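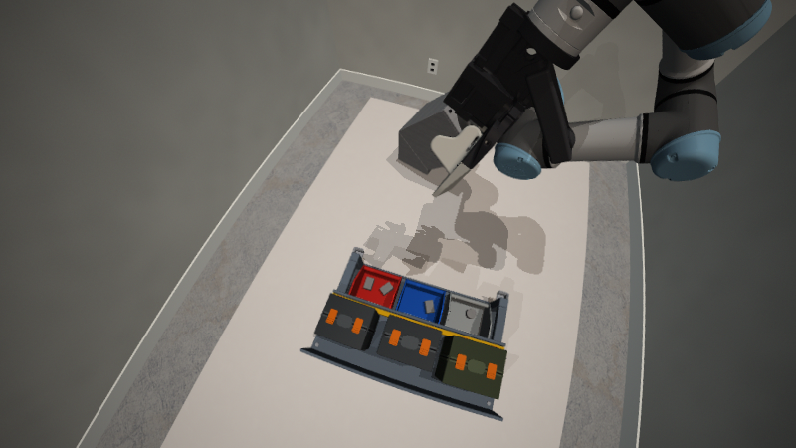 Lutfa Haque held that a simulated trial should be reported separately from a physical one, and the Dirkport sorting code adopts that position.

Home Contents Standards Recent changes

The Dirkport code is a set of practice rules for robot arms that sort small parts into bins. It was first issued in February by Perić and revised on 16 July 2019. Clause 2 requires each bin to be assigned before a run begins. A labelled colour may be used for the assignment. Clause 30 covers the recording of dropped or misplaced parts.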